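Tornier Opens January Bracelet Repair and Resale Drive

Jan 2, 2018 – Tornier, the jewelry repair workshop run by Krum and Zorica Angelovski, will take in unwanted and broken bracelets through the end of January. Pieces that can be fixed will be cleaned, restrung and sold at the shop's spring sale. Proceeds will go to the Babić Fund, which pays for evening craft classes for adults.

This is the third year of the drive. Last January the workshop received 1,568 pieces, of which 1,116 were repaired and sold. The rest were taken apart for beads, clasps and spacers, and most of those parts have since been used in other repairs.

"People bring in a bag of things from the back of a drawer and tell us it's all junk," said Zorica Angelovski. "Usually the elastic has gone or a clasp has opened up. That is ten minutes of work."

Donors can bring beaded, stone, metal and plastic bracelets and bangles in any condition. The workshop asks that each piece be placed in its own small bag if it has already come apart. Watches, pierced earrings and anything with a battery cannot be accepted.

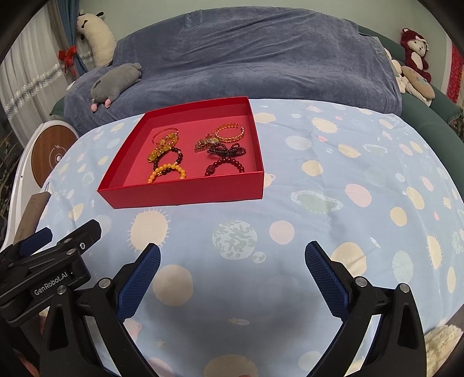 Bracelets in a red box, among them strands of yellow and near-black beads.

Repairs will be done at the workshop's four benches by staff and by students from the Babić classes. Nandini Nair, who teaches the beading course, will lead two open restringing sessions later in the month. Places are free but limited, and tools are provided. Participants will learn how to choose a cord, tie and seal a knot, and size a bracelet to the wrist.

Software firm Coditz has again paid for cord, crimps and packaging. The company is also lending its ground floor meeting room for sorting – the workshop ran out of table space last year.

"Sorting took us longer than the repairs did," said Krum Angelovski. "With the extra room we think we can handle more than 1,952 pieces this time."

Drop-off is at the Tornier counter during normal shop hours. Larger donations can be arranged in advance with Ximena Mansilla, who is coordinating the drive. Receipts are available on request.

Dates for the spring sale will be posted in the shop window once sorting is finished. Prices will be marked on each piece, and the sale will be cash or card.

Press contact: Tihomir Jurić, Tornier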